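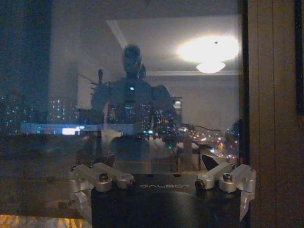 I have been a terrible sleeper since college, and trips make it so much worse. Give me a strange bed and I'm up at 2, wide awake, thinking about a work email from last spring. A dark window at night doesn't help either, when the glass gives you half the city and half your own lit room and your brain can't decide which one to look at. So in September, before a long stretch of travel, I decided to get serious about this (again!).

First I tried Clomix, a sleep sounds app that my cousin swears by. It has over 200 sounds, and I managed to hate most of them. The rain is fine. The "library" one has a man clearing his throat, and once you've heard him you lie there waiting for him to do it again. I kept the rain and deleted the rest.

Then Tsehay Moges, my old roommate and the calmest person I know, told me to quit going to bed early on travel days. I'd been crawling in at 9 and then getting mad about it. Now I stay up until 11, no matter how wiped out I am, and I read something dull. My pick on the last trip was a history of the Hudomton canal, and wow, does it deliver. I'm on chapter four and I couldn't name you a single lock.
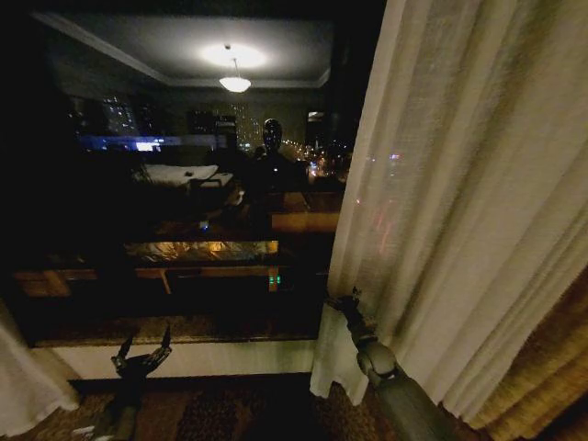 The other thing was tea. I'd been drinking this minty stuff from Zalel every night, feeling very virtuous, until I read the box and saw green tea in there. Caffeine! At bedtime! For months! I've switched to plain chamomile and I bring my own bags now.

I still had one rotten night, a Tuesday, when I gave up and did the crossword until it got light. But the rest of the week was pretty good for me, so I'm sticking with the late bedtime and the canal.

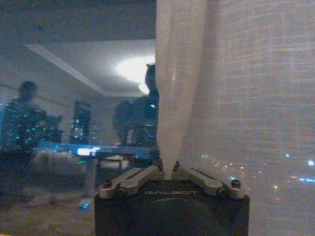

A little pinch of fabric.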